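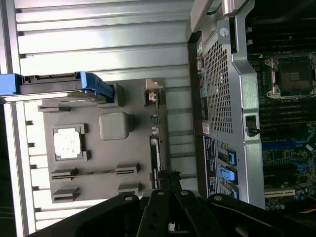 March 29, 2019. Bench 2, disassembly cell. R. Kumarasinghe

Spent most of the day turning the draft handling rules for Flosamix into something we can run a shift by. The old sheet was written for the bench crew with hand tools, and half of it makes no sense once an arm is doing the reaching. Lutfa and I went through it line by line with a tower open next to us, and I have to say it was the best rules session we've had (we both kept getting up to check things, which says a lot about how vague the old one was).

Where we landed:

Power. Cord out and off the bench before the case is opened. Then hold the power button, then wait, then tag. Shahnaz wants the tag where the wrist camera can see it as well as the operator. Agreed, and I love this one — the same tag does two jobs.

Static. Wrist strap for anyone whose hands go inside. For the gripper, the ground path gets checked at the fingertip with the meter. The old sheet only had us check at the base, and the finger mounts are exactly where I'd expect a bad joint. Log the reading every time, even when it's boring.

Speed. Slow mode is 200 mm/s at the tool for anything above the case. Inside the case walls, 95. Habibur thinks 95 is too cautious over bare panel and he may be right, but one number per zone is easier to remember and I'd like to keep it until October at least.

Touch list. This took the longest and was the most fun. We sorted everything in a tower into three groups: fingers may grip, fingers may push, fingers stay away. Plastic latches and carrier handles are grip or push. Heatsinks, stay away. CPU sockets, stay well away, and no path may cross over an open one with anything held in the fingers. A dropped screw in a pin field is the end of that board. Connectors on the rear cluster are "push only, straight in", no side load.

Still arguing about expansion cards. Thilini says grip by the bracket edge only, never by the shroud. I lean her way. Lutfa points out that with a big card the bracket is often the hardest part to reach with two parallel fingers, so we'd be writing a rule that people break in the first week. Parked until we've done proper reach checks on the Bepari cases too.
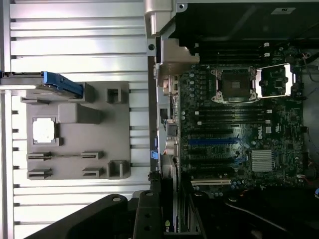

Tower on its side. Socket and memory slots empty, graphics card still in.

That position is good for walking the touch list, everything on it is in reach of an argument. Two additions came straight out of it:

1. Load plate open or closed has to be stated on the job card. Open, it swings well out from the socket, and the keep-out zone needs to cover the plate as well. Our zone was drawn for closed. Fixed in the draft, not yet in the cell software.

2. The side panel counts as part of the work. It carries the gray plastic tray with its clips, so it gets its own keep-out heights. I'd been treating it as table. Wrong!

Force limits: nothing settled. Habibur has the Zinis sensor set up and wants 1,000 logged contacts before he'll sign a number. Fair. He's at 400. Until then we stay on the bench default, and anyone who changes it initials the card.

Wording note for whoever types this up: "should" is gone from the draft. It's "must" or it's in the tips section. Shahnaz went through with a red pen and it reads so much better.

To do
— redraw socket zone with plate open (me)
— fingertip ground check, write up the steps with meter settings (Lutfa)
— reach checks on bracket edges, small and large cards (Thilini)
— ask Sirkar for their tag holder drawing
— print the touch list big enough to read from the operator's stool

Draft 4 is in the shared folder. Please mark it up in the file, sticky notes keep falling behind the bench.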